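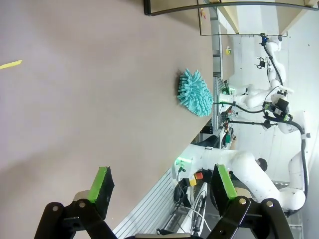
Gerd Frerichs wrote in under my last post: "Fine, but who says you can stand that close to the thing? At my place you'd be walked out the door."

Fair question, Gerd! So this is the shelf dusting how-to again, with the rules written in this time. They're our house rules at Holto. They sit on top of your own risk assessment and the arm maker's manual, and they don't replace either one.

Find your stop button first. Before I touch anything else I want the red button where I can reach it without leaning over an arm. Press it, check that every arm refuses to move, then reset. I do this at the start of every session, even if I'm only coming back from lunch (yes, even then).

Next, agree on who is running the robot. One person has the controls, and that person says "moving" out loud before every start. If you're the one fussing with the shelf, you answer. No answer, no motion.
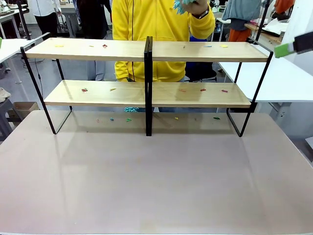 Setting up the shelf

Put your "dirt" down before the arms are enabled. Small bright bits work great because you can spot the ones that got missed. Spread them over both boards and the table underneath, and keep a sketch of the layout so you can lay it out the same way next time.

If you want to show the motion by hand with a duster, go ahead, but do it with the arms stopped. I like slow strokes along the board, left to right, and I keep my sleeves out of the way of the frame.

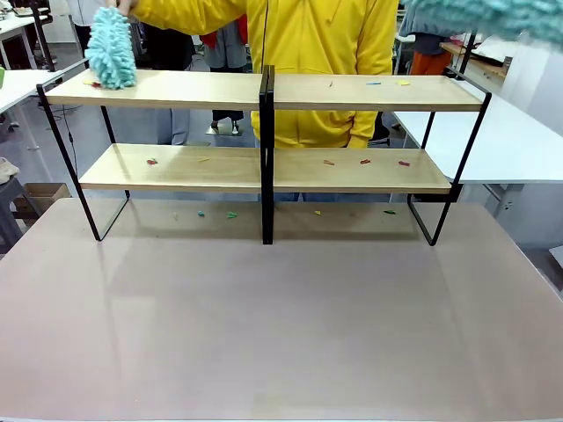

Then step back and tell the operator you're clear. We have a rule of 3 at Plinar and I stole it for Holto: hands out, feet back, say so. It sounds silly until you have two people talking at once.

For the first pass, keep the speed low. Our slow setting is 17 percent and I leave it there for the first 2 runs after any change — new duster, moved shelf, anything. Check the grip too. The pads should press on the handle and stay off the fluffy part, or the tool can twist when it meets an edge.
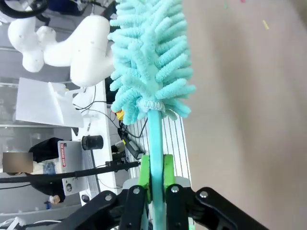
If the duster does slip, let it fall. Please don't grab for it! Stop the arm, wait for the operator to say "stopped," and only then go in.

Last thing, the log. I write down the speed, the tool and every stop, including the ones that felt like nothing. Bernd Fröhlich has asked for my log sheet, so I'll put it up in August once I've cleaned up my handwriting.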